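How to cut your wardrobe down without buying a system

Home / Around the House / Clothes and Linen

Every few months somebody sends me a link to a new way of sorting clothes. There is usually a number in it. Own 30 things, wear them for a season, feel lighter. I have tried three of these and I still had a chair in the bedroom with jeans on it. So this is a sorting method with the promises taken out. It will take most of a day, it is dull in the middle, and you'll have fewer clothes at the end. I can't tell you it will change how you feel about anything.

I've also left out the bit where you thank the socks.

Before you start

You need a clear bed, a few big bags, a pen, masking tape and a hamper for anything that wants washing. You don't need matching hangers. You especially don't need vacuum bags, which let you keep everything you meant to get rid of, only flatter. If you already own some, put doonas in them and leave the clothes out of it.

Do the washing first. Half the failed clear-outs I've seen failed for this reason: a third of the clothes were in the laundry, so the drawers looked fine, and then the washing came back and there was nowhere to put it. Wait until the basket is empty and the line is bare, then pick your day.

Strip the bed back to the fitted sheet. The doona takes up room and small things vanish into it. I lost a bathing suit that way for most of a summer.

Step 1. Work by type, one type at a time

The popular advice is to empty the whole wardrobe onto the bed at once so that you are shocked by the size of the heap. You will be shocked. You will also want to sleep there that night, and at nine o'clock the lot goes back in with your forearm. I've done it.

Take one type instead. All the t-shirts, from every drawer and hook and gym bag in the house. Finish them completely, put the keepers away, then fetch the next lot. If you run out of puff after two types you have still finished two types.

The order I use:

T-shirts and singlets
Jumpers and cardigans
Trousers, jeans, shorts
Shirts and blouses
Dresses and skirts
Coats
Underwear and socks
Good clothes, meaning weddings and funerals

T-shirts go first because they are the easiest to be honest about. A t-shirt rarely cost much and there is another one under it. Good clothes go last, by which time you have had some practice.

Step 2. Pick up each thing by itself

I resisted this for years because it sounds like something off a retreat. It works for a plain reason, though. In a folded stack you see a colour and an edge. Lift one t-shirt clear of the others and you see the neckline, the underarms and the hem, and that is where they wear out.
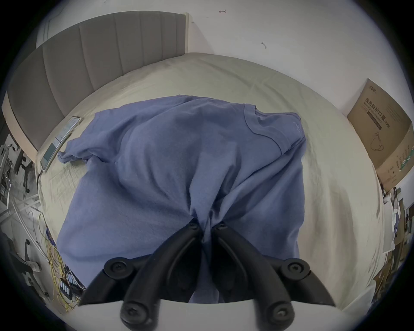 Vol. 4, No. 30

Hold it up to a window. If you can see daylight through the fabric anywhere you'd rather not, it's a rag. Check the seams at the shoulder, where the weight hangs. Then look at the neck, which goes wavy long before the rest gives out. A wavy neck doesn't come back, whatever you've read about ice cubes in the dryer.

Then ask one question: have I worn this in the last year, and would I put it on tomorrow? Strictly that's two questions, but they need to be asked together. I had shirts I wore all the time because they were at the front, and I didn't like any of them.

The usual test is whether you "love" it. I don't love my grey trackpants. I'd be lost without them. Use the tomorrow test.

Step 3. Four heaps and no fifth

Keep. Give. Rag. Mend.

Label them with masking tape on the floor or on the bags. Everything goes to one of the four. The heap that sinks people is the fifth one, "maybe", which starts as one blouse and by lunchtime is the biggest thing in the room. If you can't decide, put it in Keep for now and tie a bit of wool around the hanger or the label. If the wool is still on it next April, you have your answer.

A word on Mend, because I know what mine looked like. A mending heap is only real if you mend. I allow as many items as I can do in one evening, and the evening has to be in the same week. Buttons and dropped hems are fair. A broken zip on a pair of trousers I didn't much like is a rag with a story attached.

A word on Give, too. Charity shops can't use what you wouldn't wear yourself. Stains, stretched elastic and pilled jumpers only move your rubbish to somebody else's back room, and they pay to have it carted away. Ring and ask what they want before you load the car. The shop I go to, Destport, turns winter coats away in the warm months for lack of racks, and I'd rather hear that over the phone.

Step 4. Putting the keepers away

Folding is where the systems get expensive. There is a file fold, a ranger roll, a shop fold with a board, and drawer dividers for all of them. I bought a set of Kvam dividers on the strength of a very tidy photograph. They were the wrong depth for my drawers, and I now keep seed packets in them.

What I do with t-shirts is this:

Lay it face down and smooth it with your hands.
Fold one side in to the middle of the back, sleeve and all.
Fold the sleeve back on itself if it pokes out past the edge.
Do the same on the other side, so you have a long strip.
Fold the strip in half from the bottom, then in half again.

You can stand these in a row or stack them. Standing them up does let you see every one, I'll give the file-fold people that. It only holds while the drawer is full, and the first time you take three out for a trip the rest fall over. If your drawers are shallow, stand them. If they're deep, stack them and don't feel bad about it.

Jumpers get folded and never hung. Hanging gives them shoulders they didn't have. Jeans can go either way. Shirts go on hangers with the top button done up.

Does folding carefully save ironing? A bit. It won't get out creases that were already there when you folded, so if a t-shirt came off the line crumpled, give it a good snap by the shoulders before you lay it down. I don't iron t-shirts and have never been pulled up on it.

Step 5. Get the bags out of the house

The job isn't finished while the bags are in the hall. Trinidad Quezada, who taught me to sew and has cleared out more houses than I've lived in, puts hers straight in the boot before she makes tea. I used to think that was excessive. Then I found a bag behind our spare-room door that I had packed two years earlier, and I took a cardigan out of it and wore it.

Rags get cut up the same day. Take off the buttons, cut away the seams, and cut the flat pieces to about the size of a face washer. Cotton makes good rags. Polyester pushes the water around, so don't bother.

What about selling things?

You can. I would do the sums first. I once listed a Drasberg raincoat for $30, answered messages for a fortnight, and ended up posting it at my own cost to a buyer who wanted it cheaper. For one good coat or a pair of hardly worn boots it may be worth the trouble. For t-shirts it never is, and the "to sell" bag is just the maybe heap again with a price on it.

What about the colour-coded wardrobe?

It looks nice. Mine lasted until the next wash. If you live alone and enjoy it, go ahead. In a house where other people put clothes away, sort by type and be glad they used a hanger.

And the apps?

Emiliano Cabral in our sewing group photographed everything he owned for the Ukden wardrobe planner and was told, after all that, that he wears the same two pairs of trousers. His wife could have told him for free. I'm willing to believe an app helps somebody with a lot of work outfits to juggle. I haven't met them yet.

How often to do it

Once a year for the lot, when the weather turns and you're swapping the heavy things over anyway. In between, keep an empty bag on a hook inside the wardrobe. When you put something on and take it straight off again, it goes in the bag and not back on the hanger. Mine fills slowly. When it's full it goes in the boot.

If you have kids at home, you'll need to do theirs more often, and do it with them in the room. Things that disappear while they're at school get remembered in great detail.

Comments on this page are open. Please don't write to recommend vacuum bags.

Page last updated Mon 18 March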